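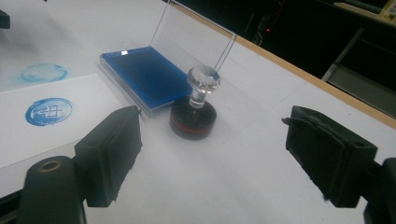
4 min read

Mon 11 May

The Vurkgate Finale and the Matter of the Second Vote

Readers of this blog will be aware that I have followed Vurkgate since its first season, and that I have generally defended it against the charge that it is a dating show with a treasure hunt attached. The finale of the current season has made that defense harder to maintain. I have now watched the episode on two occasions and wish to set out my position before the reunion special is broadcast.

For those who joined late, the format is as follows. Contestants arrive at the gatehouse in pairs chosen by the producers, and each pair shares a room, a budget and a single key. At the end of every week the house votes, and the pair with the fewest votes must hand over its key and leave. The final is different. The remaining pairs are separated for a night, and each person decides privately whether to stay with the current partner or to ask for a new one.

This season that decision was put to the contestants a second time. After Kramer chose to leave his partner and the others chose to stay, the host announced that all of them would vote again in the morning, with the results of the first vote read aloud at breakfast. No earlier season has included such a step. The rules shown on screen in the opening episode made no mention of it.

I have received a good deal of correspondence on this subject. The view most often expressed is that Kramer deserved what followed, given his conduct in the boathouse episode and his habit of repeating private conversations to the camera and then denying them at dinner. I have some sympathy with this view. His apology in the penultimate week was poorly judged, and the long speech about loyalty should have been cut by half. It remains my opinion, however, that a contestant's unpopularity is not a sufficient ground for changing the terms of a competition in its last hour.

The production company, Irkex, has said that the second vote was planned from the beginning and was withheld from the cast in order to preserve an honest reaction. That may well be the case. I would observe only that the host appeared to be reading from a card, which he had not done at any other point in the season, and that two of the contestants asked him to repeat himself.

The fan forum at Pumport conducted a poll on the night of broadcast. Of 812 members who took part, 297 considered the second vote fair. The remainder either objected to it or selected the option marked "I have stopped caring," which I regret was offered, as it makes the result difficult to interpret. I have written to the moderators asking that future polls separate the two groups.

Kristof Dierckx, who writes the forum's weekly recap and with whom I have disagreed on most matters since season one, takes the contrary position. He argues that the show has always depended on surprise and that viewers accepted the kitchen swap in episode 7 without complaint. The comparison deserves an answer. The kitchen swap affected every pair equally and took place when no prize was at stake. The second vote affected one person - the only person who had voted to leave - and it did so after his choice had become known to the people sleeping down the hall.

There is also the question of the edit. The breakfast sequence runs for a considerable time, and a large part of it consists of Kramer buttering toast while others look at him. I found this uncomfortable to watch. A program that invites people to make a private decision about a relationship owes them some care in how it reveals the outcome, whether or not they have been pleasant company during the preceding weeks.

None of this should be taken as criticism of the winning pair. They were considerate toward each other throughout, they handled the flooded cellar challenge with good humor, and their final conversation on the bridge was the best scene of the season. I was pleased to see them keep the key. I would have been more pleased had they won it under the rules as first explained.

I intend to post a full recap of the reunion special, including any statement made by the producers about the vote. Comments will remain open in the meantime. I would ask that remarks about the contestants' families be left out, and that anyone who has seen leaked material from the October casting sessions refrain from sharing it on this page. Comments that disregard this request will be removed.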